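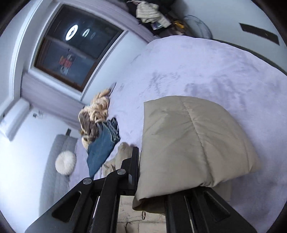
Wakari hand gripper, build page

Aug 5, 2021

Quick update, no time for a proper writeup. Wakari is the hand-held gripper I've been putting together at home since April. You hold it, squeeze, it grabs stuff, camera rides along and records the whole thing. Later the recordings go to Kasun and he tries to get his desk arm to do the same moves. That's the plan anyway.

Clothes week. Did cups and boxes already, boring but they work. Moved to the bedroom, more space on the bed than on the bench and the clothes are in there anyway.

The beige padded one in the fingers: puffy stuff is harder than I thought. Slides around inside its own lining, so you think you have a good grip and you've only got the outer layer. Trick so far is go in low, near a fold, and pinch more than you need.

Waiting in the heap on the left, something blue that looks like denim and a couple of softer pieces. Denim is easy mode. Stiff, holds its shape, fingers love it.

Linkage, for those who asked: black bars both sides, round silver caps on the pivots. Mirrored, left and right are the same drawing flipped. Second version. First one had thinner bars and twisted when you squeezed hard, Nilmini Gamage told me it would and I printed it anyway.

Finger pads are tall and narrow now. The old ones were short and wide, fine for cups, useless for getting under a sleeve. Might try a rubber skin on them next, have a sheet from Mondal sitting in the drawer.

Numbers so far
132 recordings kept
15 thrown out, mostly me bumping the camera or forgetting to hit the button
3936 grams was the whole kit on the kitchen scale incl. battery and laptop bag. The laptop is the problem not the gripper

Things that broke
One pivot screw, backed out mid grab. Threadlock on all of them now.
Trigger spring, too soft, swapped for one out of a dead stapler. Works better then the one I paid for.
USB cable x2. Going to add a strain relief, keep saying that.

Known problems
Camera tilts when I turn my wrist so everything comes out leaning. Kasun says leave it, his code levels it out afterwards. We'll see.
Evening light is bad. Dark window, reflections in the glass, want to do the same grabs in daytime and compare.
Bed cover has a nap that shows every mark where you've leaned on it. No idea if that matters for the training, wrote it down in case.

Still to do
- folding, not just lifting. Two grippers needed, second one is half printed
- socks (ugh)
- label the April files, they're all called test
- return Nilmini's calipers!!

Parts list is the same as last time except for the pivot screws, go one size longer. Files for the new bars go up when I've cleaned them up, the current ones have my scribbles all over. If you've printed the old set don't throw the palm plate away, it still fits.

Parveen asked if it can pick up a cat. No.

More when the second hand is done.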